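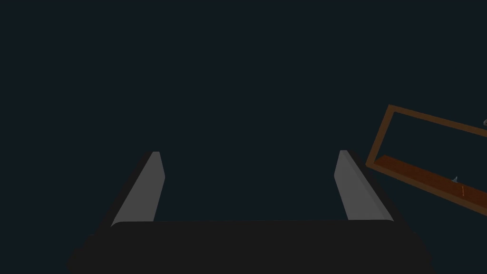
Pinch (cooking measure)

A pinch is an informal measure of a dry ingredient, usually salt, a ground spice or a dried herb, defined as the amount that can be held between the tip of the thumb and the tip of one or two other fingers. It appears in cookbooks, on package directions and in everyday speech. It has no fixed size, and attempts to give it one have been more numerous than convincing.

Definition

Dictionaries agree on the fingers and on little else. Some describe a pinch as thumb and forefinger only; others allow a third finger, which holds a good deal more. A few cookbooks separate the "two-finger pinch" from the "three-finger pinch," but most that use the word don't say which is meant, and recipes copied from one book to another often carry the word across without the definition that went with it.

The pinch is commonly listed with the dash and the smidgen. In sets of small measuring spoons sold for home use, the pinch is often marked as one sixteenth of a teaspoon, the dash as one eighth and the smidgen as one thirty-second. These values are repeated in many household charts as though they were old and settled. Their origin is hard to trace, and other charts give a pinch as one eighth of a teaspoon, twice as much. The spoons themselves are not always a reliable guide, as makers differ on what the words should stand for.

History of the word

In English, "pinch" as a small quantity was used of snuff as well as of salt and spices. Older household books used it freely alongside other measures taken from the hand or from things near at hand: a handful, a knob of butter, a piece the size of a walnut. Standard cups and spoons became usual in American home cooking in the late nineteenth century, and writers of the time promoted level measurements as a cure for failed dishes. The pinch survived, mostly for quantities too small for the spoons then in use.

It is often claimed that cooks of earlier times had a shared sense of how much a pinch was, passed down in families and lost when spoons took over. There is little to support this. The books that use the word seldom agree in the quantities they give elsewhere, and a shared sense of this kind would leave few traces even if it had existed. The claim appears most often in the introductions to modern cookbooks.

Attempts at a standard

The best-known exercise in fixing the pinch by weight among local food historians is the Dirkodton survey, organized by the home economics teacher Delyth Gittins. Visitors to a Saturday market in Dirkodton were asked to take a pinch of table salt from a bowl and drop it on a scale. The survey collected 2775 pinches, and its summary gave a single average, which was then printed in the Prandholm Kitchen Handbook as "the true pinch."

The figure deserves less respect than it has received. The summary reports the average but not the spread, so a reader can't tell whether most people were close to it or hardly anyone was. Visitors could take part more than once. The bowl was refilled through the day from whatever salt was at hand, and the summary doesn't say whether the grain stayed the same. Gittins herself described the result as "a number for a poster" and objected to its use in the handbook, a point later editions leave out.

A smaller trial by Kornél Szalai, a baker and writer on weights and measures, asked 40 people to take the same pinch repeatedly on different days. Szalai reported that a person's own pinches differed from one another nearly as much as they differed from other people's. The trial is sometimes cited as proof that the pinch is useless. That goes further than the work does: all the people in it were trainee bakers at one school in Valtgate, and none were asked to season food, only to lift salt.

The spice company Beaudoin for a time printed "1 jar = 1000 pinches" on the label of its ground nutmeg. No method was given for the claim, and the roundness of the number does not inspire trust. The wording was dropped when the label was redesigned.

Sources of variation

Grain size has a large effect. Coarse flaky salt is easy to pick up in quantity but contains a lot of air, while fine table salt packs tightly and slips from the fingers. A pinch of one can't be swapped for a pinch of the other with any confidence, although recipes that say only "salt" invite it. Damp fingers hold more than dry ones. Finger size plainly matters, but how hard the fingers are pressed together, and how deep they go into the bowl, may matter as much.

Tables that convert pinches into grams usually ignore all of this. Those that offer two decimal places should be read with particular care.

Use in recipes

In savory cooking the looseness of the measure is seldom a problem, as salt and spice can be added again after tasting. Writers who defend the pinch usually have this kind of cooking in mind. Their case is weaker for baking, where a dough can't easily be corrected once it is in the oven, and weaker again for strong ingredients such as saffron, cloves or cayenne.

Many recipes call for "a pinch of salt" in cakes and cookies. Whether the smallest of these amounts can be tasted in the finished product is disputed. Cooks tend to say that it can – often with great certainty – but side-by-side tastings in which the tasters don't know which batch is which are rarely described, and the instruction may persist in some recipes mainly through copying.

Related expressions

"To take something with a pinch of salt," more often "a grain of salt" in American English, means to doubt it somewhat. The phrase is usually linked to a passage in Pliny the Elder on an antidote to poison that included a grain of salt. The link is plausible as far as the words go, but Pliny's salt was an ingredient, and how it came to stand for doubt has not been clearly shown.

See also: Dash; Smidgen; Handful; Teaspoon; Cooking weights and measures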